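About Clikine Neighbour Mediation

Clikine helps people who live near each other sort out disagreements before they turn into something worse. We work with homeowners, tenants, strata committees and landlords, mostly on noise, fences, trees, parking, pets and shared driveways.

Who we are

Makis Politis and Efthymia Karagiannis started Clikine after working together in a tenancy advice office. A large share of the calls there had little to do with tenancy. People rang about the drum kit upstairs or the dog that barked from the minute its owner left for work. The office couldn't take those on, so callers were sent to the council, and the council often sent them back.

The two of us still run the practice. Makis handles most fence and boundary matters. Efthymia takes noise and anything involving shared buildings, and she also does the bookings, so hers is the voice you will probably hear first. We rent two rooms on the upper floor of the Kalogeropoulos building, with a lift and street parking out the front. The rooms have separate doors to the hallway, and neighbours who would prefer not to wait together don't have to.

How it works

One neighbour contacts us. We talk with that person for half an hour, usually by phone, and ask what has happened, what has been said so far and what they would like to change. There is no charge for this call.

If mediation looks suitable, we write to the other household. The letter is short and doesn't repeat the complaint in detail. It says who we are, that a neighbour has asked for a conversation, and that taking part is voluntary. We've rewritten that letter many times. Early versions sounded like they came from a solicitor, and people put them in the bin.

When both sides agree, we set a time. A session runs for 2 hours, with a break in the middle. Anything you settle on is written down in everyday words and each household takes a copy home.

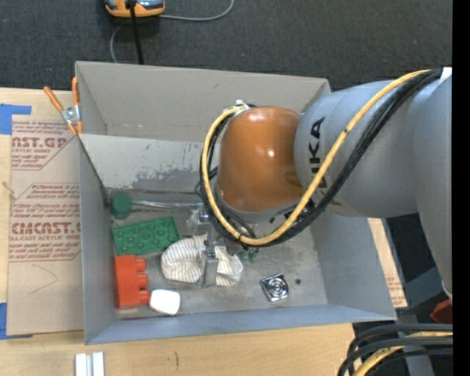
What if my neighbour won't take part?

We can't make anyone come. If they decline or don't answer our letter, we offer you a single coaching session instead, where we work through how you might raise the matter yourself - what to say, when to knock, and what to leave for another day.

What we have done so far

Last year we opened 193 matters. Of those, 88 went to a full session with both households in the room. Many of the others were settled by phone once the letter had arrived. Noise was the most common subject, followed by trees and then parking.

What we don't do

We don't give legal advice, inspect properties or decide who is right. We don't take matters where someone is afraid for their safety, and in those cases we will suggest a better place to call. Boundary surveys are outside our work too, although we're happy to hold off on a session while you get one done.

Fees

The session fee is split evenly between the households unless you both agree to something else. Concession card holders pay half their share. If you need to cancel, please give us 48 hours' notice.

Training

Each February we run an evening course called Diter for building managers and strata committee members. It covers taking a complaint, keeping a fair record of it and speaking to the other resident. The handbook, published through Brovisier, is included in the course fee.

Getting in touch

Phones are answered from 9 am to 4 pm. Leave a message outside those hours and Efthymia will ring you back. Please tell us if there's a number or a time of day we should avoid, particularly if your walls are thin.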